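An afternoon at the Kevton open day
By Denise Mellor
November 2025

I'd been meaning to get out to Kevton since March, when my sister-in-law came home raving about the place, and I'm so glad I finally made the drive (373 kilometres there and back, with a very good vanilla slice at Nindholm on the way). They repair control boards for pumps and cool rooms, the sort of thing most of us would never give a thought to, and for one afternoon a year they let the public wander through.

My favourite stop was the wiring bench, where boards and cables wait in stainless steel trays lined in white. I stood there far too long. The red board had a green terminal block with three screws, as neat as you like, and I loved the little wires in their grey sleeve — black and red bending over together like grass stems.

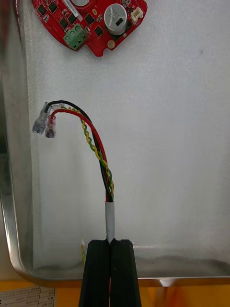 Maglaya told our group that the soldering is the easy part to teach, and that most new starters take far longer to learn how to strip a wire without nicking the copper. I had a go on some scrap and nicked plenty!

After that we had tea and lamingtons in the storeroom, and I came home with a bag of odd screws for 50 cents.

Comments (2)

Galtermont fan: Did they still have the old valve radios out the front?

Robyn: Lovely read, Denise. We missed the turn-off at Nindholm and arrived just as they were packing up.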